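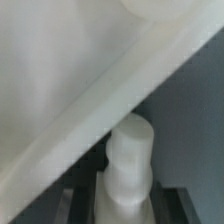 Clurnell Public Library District > Board of Trustees > Meetings > Minutes

MINUTES OF THE REGULAR MEETING
September 14, 2018
Baumgartner Branch, Community Room

1. Call to Order
The President called the meeting to order at the Baumgartner Branch. A quorum was present. The Director, the Branch Manager, and the Head of Circulation also attended. One trustee was absent with notice.

2. Approval of Agenda and Prior Minutes
The agenda was approved with the parking item moved ahead of the budget item. The minutes of the previous regular meeting were approved with one correction: the bid for gutter repair at the Rarkthorpe Branch should have been recorded as received, and not as accepted.

3. Public Comment
A resident of Rarkthorpe asked that the branch stay open later on weekday evenings during the school year. A second resident spoke in support and noted that the bus from Cokano arrives shortly before the present closing time. The President thanked both speakers and referred the matter to the Director.

4. Director's Report
The Director reported that summer reading registration reached 386, the highest total since the Rarkthorpe Branch opened. Registration began in May at all branches. Most of the increase came from the middle grades. The Director asked that next year's prize books be ordered earlier, as several titles arrived after the closing party.

The new catalog software is in use at every location. Patrons have reported trouble renewing items by phone, and the vendor has been told. Staff will continue to renew items by hand on request and will waive any fine that results from the fault.

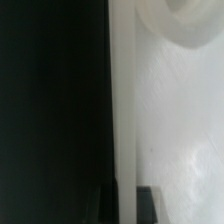 Baumgartner Branch

5. Parking at the Baumgartner Branch
The Branch Manager presented a request to set aside 4 spaces near the side entrance for patrons with small children. Trustees discussed whether the spaces should be limited to story time hours. It was the sense of the Board that posted hours would be hard to enforce.
Motion to approve the spaces without posted hours. Seconded. Motion carried, with one trustee opposed.

6. Budget
The Board reviewed the draft operating budget. The line for large print books is nearly $300 below last year's figure, and the Director explained that two standing orders had been combined. A trustee asked that the large print line be restored from the supplies account. The Director agreed to bring a revised draft to the next meeting. No vote was taken.

7. Policy Review
The Board considered changes to the interlibrary loan policy. Under the new wording, a patron may have no more than 2 requests open for audiobooks at one time. The existing limit for printed books is unchanged. The section on lost items was sent back for clearer wording on replacement costs.
Motion to adopt the policy, except for the section on lost items. Seconded. Motion carried without opposition.

8. Old Business
The roof inspection at Rarkthorpe is still waiting on the contractor. The Director will request a written date.

9. New Business
The Cokano Historical Society has offered the District a set of bound local newspapers. Trustees asked about shelf space and the condition of the bindings. The Director will inspect the volumes and report back before any offer is accepted.

10. Adjournment
There being no further business, a motion to adjourn was made, seconded, and carried. The next regular meeting will be held at the Rarkthorpe Branch.

Respectfully submitted,
Secretary to the Board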